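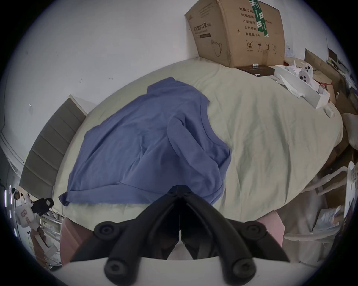
Blaues Hemd auf dem Bett, Blick vom Greifer aus, Finger geschlossen

Mittwoch, kurz nach 16 Uhr, Notizen zu Wastum

So, endlich komme ich dazu, den Stand aufzuschreiben, bevor er mir wieder aus dem Kopf fällt. Wir sitzen immer noch am Zeitabgleich zwischen den beiden Greiferkameras und der Kopfkamera, und wer beim letzten Mal mitgelesen hat, weiß ja, dass ich damals sehr zuversichtlich war (zu sehr, wie ich jetzt zugeben muss). Der Versatz ist nämlich innerhalb einer Aufnahme gar nicht konstant. Am Anfang passt alles wunderbar, und gegen Ende liegt die Kopfkamera 3 Bilder hinter dem linken Greifer. Beim Stapeln von Kisten wäre mir das vermutlich nie aufgefallen, aber bei Stoff sieht man es sofort: Die Falte ist in der einen Ansicht schon hochgezogen und in der anderen liegt sie noch da.

Ich habe den Umico-Rekorder deshalb so umgestellt, dass er die Zeitstempel direkt beim Eintreffen des Bildes setzt und erst danach in die Warteschlange schreibt. Vorher war es umgekehrt, und sobald die Platte ins Stocken kam, wanderten die Stempel mit. Eigentlich eine Änderung von vier Zeilen, gesucht habe ich trotzdem den ganzen Vormittag. Die alten Aufnahmen lasse ich erst einmal liegen, wir haben 596 davon im Ordner, und mit dem Prüfskript von gestern Abend kommen 538 ohne Beanstandung durch. Den Rest bitte noch nicht löschen! Ich möchte mir erst ansehen, ob man den Versatz nachträglich aus der Bewegung der Finger schätzen kann.

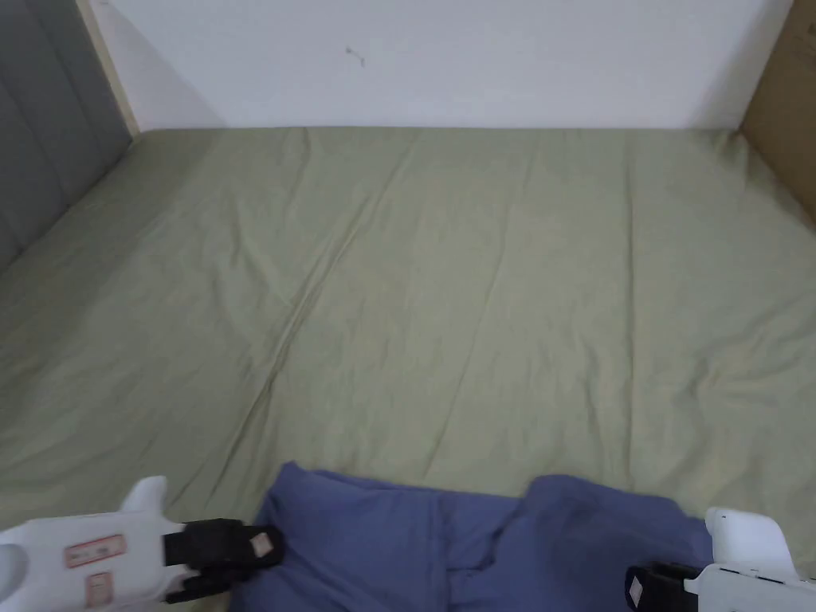 Beim Segmentieren mit Fillinine bin ich dafür richtig froh. Die neue Maske hält das Hemd auch dann zusammen, wenn es in zwei Hügeln liegt und dazwischen fast flach wird; die alte Version machte daraus mit schöner Regelmäßigkeit zwei Objekte, und der Planer wollte dann natürlich auch zwei Sachen falten. Was noch stört, sind die Schattenkanten auf dem Laken. Lange Knicke im Bezug werden gern als Saum gedeutet, vor allem wenn die Schwelle niedrig steht. Ich habe sie jetzt etwas angehoben und den Wert in die Konfiguration geschrieben, mit Kommentar, damit wir in ein paar Wochen noch wissen, warum er so krumm ist.

Eine Kleinigkeit am Rande, die mich aber doch eine Stunde gekostet hat: Die eigenen Finger müssen vor der Kantensuche ausmaskiert werden, und zwar mit der Maske, die zur jeweiligen Öffnungsweite gehört. Mit der festen Maske bleibt bei geschlossenen Fingern der schmale Spalt in der Mitte übrig, und darin findet die Suche dann begeistert Kanten. 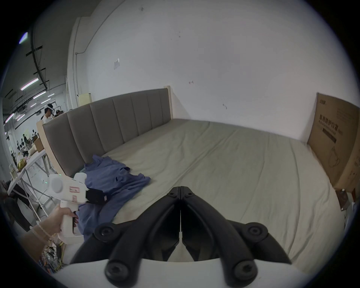

Akolgo bekommt inzwischen beide Greiferposen im selben Koordinatensystem, das war der letzte große Brocken für diese Woche. Der Planer schlägt die Griffpunkte jetzt paarweise vor und verwirft alles, bei dem sich die Greifer zu nahe kommen. Die Rechenzeit liegt bei 286 Millisekunden pro Paar, für das Nachrechnen am Abend völlig in Ordnung, für den Livebetrieb müssen wir da noch ran. Ich vermute die Abstandsprüfung, die läuft im Moment ganz stur über jedes Fingerglied einzeln - ein grober Hüllkörper vorweg würde schon viel abfangen.

Offen für morgen: Rekorder über eine lange Aufnahme laufen lassen und den Versatz am Ende noch einmal nachmessen. Fingermasken für den rechten Greifer neu erzeugen, die linken sind fertig und liegen im gemeinsamen Ordner. Und wer als Erstes da ist, startet bitte den Umico-Dienst neu, sonst läuft noch die alte Version.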